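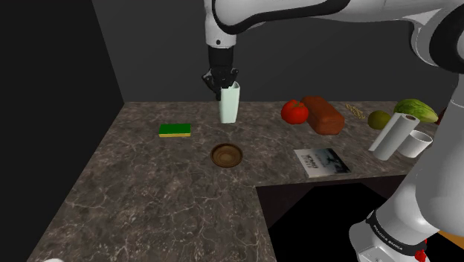

Keeping a simulated kitchen cell in working order

The engineer who looks after the counter cell at Wetdale works at a desk in Boderberg, two floors above the nearest real robot. The cell has an arm, a gripper, a stone countertop and a set of household objects, and it exists only in software. It still has a maintenance log, a startup routine and a list of known faults. We talked on Thursday, October 22, 2026, after the morning checks were done.

"People hear that it's a simulation and they think there's nothing to look after," the engineer said. "No grease, no cables, fine. But I had a week in the spring where the arm would not hold its own weight. It sagged. I spent longer on that than I ever spent on a loose connector."

The sag came from a change in a settings file. Someone had updated the arm model, and the masses of the upper links changed with it. The joint controllers were still tuned for the old numbers. From a distance the arm looked normal, but the fingertips were low at the end of every reach. The fix was to retune the joints one at a time, starting at the base and working out toward the wrist.

"You do it in that order on a real arm too," the engineer said. "If the shoulder is soft, whatever you measure at the wrist is junk."

The day starts with what the team calls the cold load. The whole cell is started from nothing, with no saved state, and the arm goes to its home pose. Then the objects are placed and left alone for 8 seconds of simulated time. Any object that moves after that is treated as a fault.

"A bowl that creeps is a bad bowl," the engineer said. "Usually the collision shape is wrong. What you see is one shape, and what the physics feels is another, simpler shape underneath. If the simple one has a lump on the bottom, the bowl sits on the lump and turns. It can turn so slowly that you don't notice until you compare positions."

The objects come from a shared library called Somogyi, which holds 1628 items. Each one arrives with a visible surface, a collision shape, a mass and a friction value. The engineer does not trust any of the four until the object has been through the cell. Books are the easiest. Round things are hard, and thin-walled open things are the worst.

Once the objects are settled, the arm is brought down among them at low speed with the gripper empty. The purpose of this pass is to look for contacts reported where there should be none. 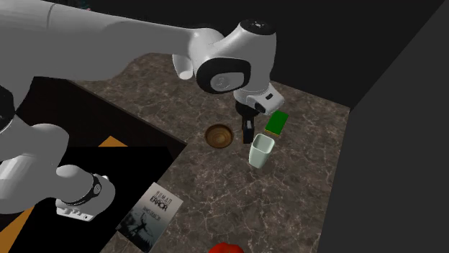 The gripper lowered between the bowl and the cup, with the sponge nearby on the simulated counter.

"That pass finds more than anything else I do," the engineer said. "The contact list should be empty. If it says the finger is touching the bowl and there's clear air between them, I know the bowl's collision shape is too fat. I would like to find that out before anybody builds a grasp on it."

I asked how a fat collision shape gets fixed. The engineer opens the object in an editor called Fukgate, throws out the automatic shape and builds a new one out of smaller pieces. A bowl gets a ring of wedges and a flat base. More pieces make a closer fit and a slower simulation, so there is a limit on the number for each object. The engineer would not call the limit a good one. "It's what the machine can stand. We picked it when the computer was older, and we haven't gone back to it."

The gripper takes up the largest part of the log. Its fingers are driven by linked joints, and those links form a closed loop, which physics software tends to handle badly. When the loop is too stiff the fingers buzz. When it is too loose the pads drift out of parallel and the object rolls out of the grip. The engineer keeps a page of values that have worked and the software version that goes with each one.

"Buzzing is the one I listen for, if that makes any sense. I plot the finger position and I can see it as fuzz on the line. A clean line is flat when the fingers are closed on something. If there's fuzz, I cut the time step first, and only then do I touch the stiffness. If you change both at once you won't know which one helped."
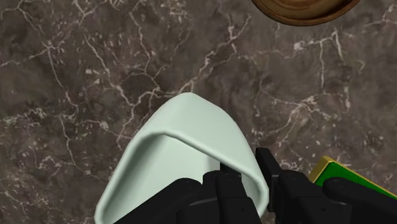 Pad friction is checked separately, and it is done on a thin wall instead of a solid block. A block spreads the load over the full pad and hides small errors. The wall of an open container does not. With one fingertip pad inside the green vessel and the other outside it, the wall and rim sit between them, and the links behind the inner pad have to pass over the opening. The engineer looks at the rim first. If the collision shape has filled in the mouth of the vessel, the inner pad stops at the top and goes no farther down, even though the opening looks clear on the screen.

"We had one like that for 3 days," the engineer said. "The automatic tool had put a lid on it. You couldn't see the lid, of course. The finger would come down, stop in midair and push, and the whole thing would tip. I was looking at the finger the entire time. I had the fingers apart in the editor, I was checking the pads, the joint limits, everything. It was the container."

The check for hidden lids is now part of intake. A small test ball is dropped into every open object, and the log records where it comes to rest. If it stays at the rim, the object goes back.

Lighting and surfaces get less attention, though they cause trouble of their own. The veined countertop is a picture laid over a plain flat slab, and the slab has one friction value from end to end. Visitors sometimes ask whether the pale veins are slicker than the rest. They are not. The engineer does check that the picture is not stretched, which has happened after the counter was resized.

Backups are simple. A full copy of the cell is saved before any change to the arm, the gripper or the physics version, along with a short note in plain words. The engineer showed me a few of the notes. One read, in full, "Wrist okay, do not touch damping." Another said only "Worse."

A new physics version is due in November, and the cell will be run on both versions side by side until the logs match closely enough. I asked what would be looked at first.

"Home pose," the engineer said. "I load it, I let it stand there, and I see if it sags. Then the bowl."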